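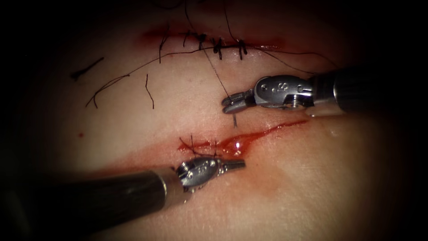 Tirnton suturing cell: progress report to Monanum
2020-08-09
Prepared by Ustyna Pylypenko

The cell is running again. July went mostly to maintenance, a line in the budget we had set, with great optimism, at 2 percent.

Both wrists have been re-tensioned. The upper-right instrument had used 82 of the lives we allow it before a cable change, and it let us know by dropping needles. We swapped the cable, re-homed the arm and checked jaw closure on plain thread before going back to the two-incision pad. The lower-left arm needed only cleaning. Stage blood gets into the pivots and sets like jam, so the jaws are now flushed after each session, a rule I wrote and have broken once.

Camera-to-arm calibration was redone with the Hallgrímsson routine. It takes seven poses and most of a morning – longer if someone leans on the bench.

Outstanding: the spare wrist from Garkomari is still in customs. Storage and import fees stand at $853, and I'd like approval to move that sum from travel, as none of us is going anywhere. Pad stock will last through the next period.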